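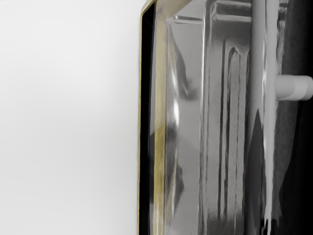

Blanc, gris, un filet doré.

L'ascenseur de service

Domnica Ilie avait pris le poste de nuit en décembre, quand l'hôtel Skonis cherchait quelqu'un pour la lingerie. On lui avait donné une blouse, un trousseau de clés et un casier qui fermait mal. Le chef d'équipe, Costel Manole, lui avait montré les machines, puis la table de pliage, puis le registre.

– Tu notes les draps qui partent et ceux qui reviennent. Si ça ne tombe pas juste, tu notes quand même.

La première nuit, il en était parti 300 et il en était revenu 192. Elle recompta deux fois. Elle écrivit les deux chiffres l'un sous l'autre et signa.

Le matin, Costel lut la page sans rien dire et tourna la feuille. Elle comprit que c'était l'habitude.

Elle travaillait seule de vingt-deux heures à six heures. La lingerie était au sous-sol, entre la chaufferie et une réserve où l'on gardait des chaises de banquet. Vers minuit, Krishnamoorthy Murthy descendait de la réception avec deux cafés dans des gobelets. Il restait debout près de la porte, à cause du téléphone qu'il voulait entendre sonner en haut. Il parlait de son fils, qui préparait un concours, et du client de la chambre 124.

Le client de la 124 s'appelait Pravesh Steyn. Il habitait l'hôtel depuis l'automne. Il payait chaque quinzaine, en espèces, et ne laissait entrer personne pour le ménage. Il posait ses draps devant la porte, pliés en quatre, et on lui en donnait des propres.

– Il plie mieux que toi, disait Krishnamoorthy.

C'était vrai. Domnica reconnaissait les draps de la 124 au fond du chariot. Les coins étaient rentrés, les bords alignés. Elle les mettait de côté et les lavait en dernier, sans raison particulière.

Une nuit, vers trois heures, l'ascenseur de service descendit alors qu'elle n'avait appelé personne. La porte s'ouvrit sur un homme en chaussettes, avec un imperméable sur son pyjama. Il tenait une pile de linge contre lui.

– Je crois que ceux-ci sont à vous, dit-il.

Il y en avait 33. Elle les compta devant lui sur la table. Certains portaient encore l'ancienne marque de l'hôtel, brodée en bleu, d'avant le rachat.

– Où les avez-vous trouvés ?

– Dans l'armoire du couloir, au quatrième. Et sous mon lit. Et dans la baignoire de la chambre d'à côté, qui n'est jamais louée. Je dors mal. Je me promène.

Il regarda les machines. Il demanda s'il pouvait s'asseoir un moment, et elle lui approcha une chaise de banquet. Il avait tenu une blanchisserie pendant longtemps, avec sa femme, dans une ville qu'il ne nomma pas. Ils avaient vendu. Après, elle était tombée malade. Il raconta cela sur le ton dont il aurait donné une adresse.

Domnica avait une essoreuse à vider. Il se leva et prit l'autre bout du drap. Ils plièrent jusqu'à cinq heures, presque sans parler. Il avançait d'un pas, elle aussi, il lui donnait les coins, et il reculait.

Quand Krishnamoorthy descendit rapporter une clé, il resta un moment à la porte puis remonta.

Au matin, elle inscrivit les draps retrouvés dans la colonne des retours, avec l'heure. Costel lut la page. Il posa le doigt sur la ligne.

– Et ça, ça vient d'où ?

– Du quatrième.

Il prit un crayon, refit l'addition dans la marge et lui rendit le registre. Le soir suivant, il y avait une deuxième blouse accrochée derrière la porte de la lingerie, une grande taille, avec l'étiquette encore dessus.

Accueil | Nouvelles | Feuilletons | Auteurs | Archives

Ce site utilise des cookies pour mesurer sa fréquentation. Accepter | Refuser

© Revue Filip. Textes de Krisztina Vida. Reproduction soumise à autorisation. Contact | Haut de page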